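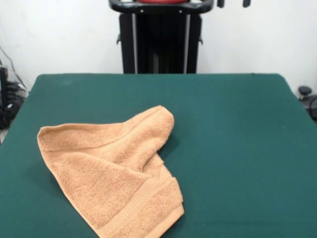
Call for listeners and readers – Waltura Audio

Waltura Audio is looking for people to join its listening panel for the coming season of unabridged audio books. We need 15 proof listeners and a smaller number of first-time narrators willing to record a test chapter. Applications close at the end of April.

Who we are

Waltura Audio is a small publisher of spoken word titles, mostly crime, historical fiction and Australian memoir. We record in two booths at our Gondia studio and release through libraries first and general retail second. Most of our books run between nine and 14 hours. Our longest, the family saga Zoltov, came in at 1,343 minutes and took one narrator most of a winter.

Everything we publish is read in full. We don't abridge, and we don't add music except at the opening and close.

What proof listeners do

A proof listener hears the finished recording before release, with the text open in front of them, and marks anything that doesn't match. That covers missed words, repeated lines, a character whose accent wanders between chapters, page turns, stomach noises, chair creaks and edits that can be heard. You log each one on our form with the chapter, the time and a short note.

You are not reviewing the book. We do ask for a paragraph at the end on pace and on how well the voice suits the story, and our producers read every one of these, but the main job is the log.

Allow twice the running time for a first title. A ten-hour book will usually take a new listener 20 hours spread over three weeks. People get faster after their second or third book, though we would still prefer you took breaks. Errors slip past tired ears, and most of the ones we've had to fix after release were in the last quarter of a book.

What you will need

A pair of wired, closed-back headphones. Bluetooth sets can drop small sounds and we can't accept logs made with them.

A computer or tablet that can show the text while the audio plays.

Somewhere quiet for at least 90 minutes at a stretch.

Good written English. You don't need a background in publishing or sound.

If you have some hearing loss, please still apply. Several of our regular listeners do, and we match titles and playback settings to the person. The listening exercise can be repeated at a different volume if the first go doesn't suit you.

First-time narrators

We also want to hear from people who have never recorded a book. Actors, teachers, radio people and court interpreters have all worked out well for us in the past, and so have a couple of people who had only ever read aloud to their kids. Voices from regional areas are very welcome. We are short of narrators over 60, and short of men and women who can handle a northern English accent without overdoing it, as the next two books in the Wike detective series are set almost entirely in Yorkshire.

Selected narrators will spend half a day in the Gondia studio and record one chapter under direction. The chapter is paid whether or not we use it. If it goes well we'll offer you a short title, usually a novella or a children's book, before anything longer.

Please be realistic about the work. Narrating means sitting still for up to five hours a day and reading the same sentence four times if a truck goes past. You will be expected to read the whole book beforehand and prepare notes on character voices and the pronunciation of names.

Pay and conditions

Proof listeners are paid a flat fee of $100 for each finished title under six hours. Longer titles are paid on a scale, which we will send you with the listening exercise. You also receive a free download of every book you work on once it is released.

Narrators are paid per finished hour. Rates depend on the title and are set out in writing before recording starts. Travel to the studio is covered for anyone coming from outside the metropolitan area – keep your receipts.

This is casual contract work. There is no minimum number of titles and you can say no to any book. Some of our crime list is violent, and we will tell you what is in a title before you agree to take it on.

All recordings and texts are confidential until release. You will be asked to sign a short agreement saying that you won't share, copy or discuss them. Advance reviews on blogs or social media by panel members are not allowed, even favourable ones.

How to apply

Proof listeners should fill in the form on our website and attach a half-page letter. Tell us what you listen to, what you like in a narrator and what makes you switch off. We then send a 15-minute listening exercise with a number of planted errors. You have a week to return it.

Narrators should send two recordings of no more than three minutes each, one of dialogue between at least two characters and one of plain description. A phone recording is fine. Please don't add effects or background music, and don't read poetry. State your name and the title of the book at the start of each file.

One person may apply for both roles, but we won't ask you to proof a book you have narrated.

Dates

Applications close at midnight on the last Sunday in April. Listening exercises go out the week after that. Narrators who are shortlisted will be phoned to arrange a studio time, so please include a number you answer during the day. We reply to everyone, although it may take us until the end of May to get through the recordings.

People who applied last year and missed out are welcome to try again. You will need to send new material.

Questions

Contact Milagros Nina, panel coordinator, through the enquiries page and put "Listening panel" or "Narrators" in the subject line. Milagros can answer questions about the form, access at the studio and payment. She can't give feedback on a recording before the closing date.

The studio is on the ground floor with step-free entry from the rear car park. The booths are narrow, so if you use a wheelchair let us know and we will set up in the larger recording room.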